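Bed runner
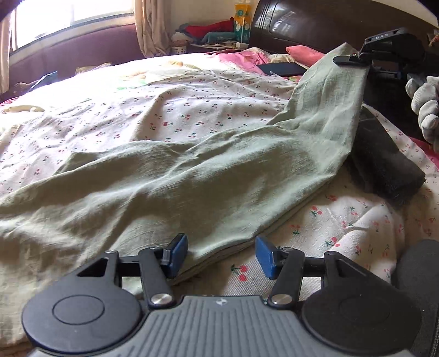 A bed runner, also called a bed scarf, is a long, narrow textile laid across a made bed, usually over the lower third of the mattress. It is distinguished from a throw by its proportions and by the fact that it is normally kept flat and parallel to the foot of the bed. Runners are woven or sewn in one piece, or made from two layers joined at the edges. Plain colors are the usual choice over printed bedding; a pale sage green over a white sheet with small red cherries and green leaves, for instance, picks up the leaf color and leaves the print as the busier of the two surfaces. Any long piece of fabric of suitable weight can serve the same purpose, and household use makes little distinction between a purpose-made runner and a folded length of cloth.

Terminology

Usage varies among makers. "Bed scarf" is applied mainly to light, unlined pieces, and "bed runner" to lined or quilted ones. Hotel supply lists often give both words as one entry. A folded blanket or coverlet placed at the foot of the bed is sometimes listed under the same heading, although it opens out to full size and is a bed covering in its own right. The Zatosard catalog uses "foot band" for a runner fixed to the coverlet with ties or snaps. The term has not come into general use.

Dimensions

Length is set by the width of the bed plus the drop on each side. A standard drop is 22 inches, measured from the top edge of the mattress, but shorter drops are common on beds with a visible side rail. The finished width of the runner is usually between one quarter and one third of the mattress length. Narrower pieces tend to shift and twist when the bed is used for sitting. Hem allowances are added to all four sides before cutting, and washable cloth is preshrunk or cut with an extra 5 percent in length.

Materials and surface

Cotton, linen, polyester, and blends of these account for most runners in ordinary use. Surface texture affects how the piece looks after handling. Smooth sateen shows each crease as a sharp line. Slubbed and crinkled weaves, in which the yarn thickness or the tension is uneven, hide small creases but still form broad folds when the cloth is pulled or bunched - these catch the light along the ridges and darken in the hollows, so that a single pale color may read as two or three shades. Velvet and other pile fabrics must be cut with the pile running in one direction.

Lined runners are heavier and hold their position better. Unlined ones dry faster and take up less space in a drawer.

Placement

The bed is made first, with the top layer pulled smooth. The runner is folded in half lengthwise and then in quarters, set down at the center line, and opened outward to each side. Opening it from one edge is slower and tends to drag the cloth out of square. The long edges are then adjusted by eye against the foot of the mattress, and the two drops are compared.

If the cloth has been gathered toward the head of the bed, or lies diagonally, it is generally easier to lift it clear and start again than to straighten it in place. Stacked layers along one edge indicate that a fold has not been opened out. These should be separated by hand before the surface is smoothed, working from the center toward the hems.

Care and storage

Runners collect dust and skin oils more slowly than sheets and are washed less often. Cotton and linen are machine washed according to the care label. Crinkled weaves are dried without ironing, as pressing flattens the texture. Lined pieces are checked for uneven shrinkage between the face and the backing, which appears as puckering near the seams.

For storage, rolling leaves fewer marks than folding. Long pieces that must be folded are refolded along different lines from time to time. The Patudell housekeeping manual recommends storage on a hanger with a padded bar, 50 percent of the length on each side.

See also: Bedspread; Coverlet; Table runner; Throw (textile)

Last revised Apr 15, 2013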